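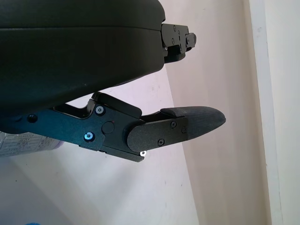

3.2 Collection of demonstrations

All demonstrations were recorded with one arm and a two-camera setup. The first camera is fixed on a stand and the second one is small and mounted at the wrist, so that the finger of the gripper stays in its view during the motion (Figure 2). We found in early trials that the policy depends strongly on this second view when the object is near the fingertip pad.

Two operators, K. Arruda and E. Falcão, guided the arm by teleoperation with the Ilham interface. In total we recorded 1,312 episodes. An episode was removed when the operator stopped before the end of the task or when the two video streams differed by more than 3 video frames. After this step nearly 800 episodes remained, and 97 of them were kept apart for validation.

The start position of the object was changed by hand before each episode – we did not use markers on the surface. Lighting was not controlled.

Figure 2. View from the wrist camera. The black finger with its fingertip pad extends toward the right under the gripper housing; part of a translucent container is visible at the left edge.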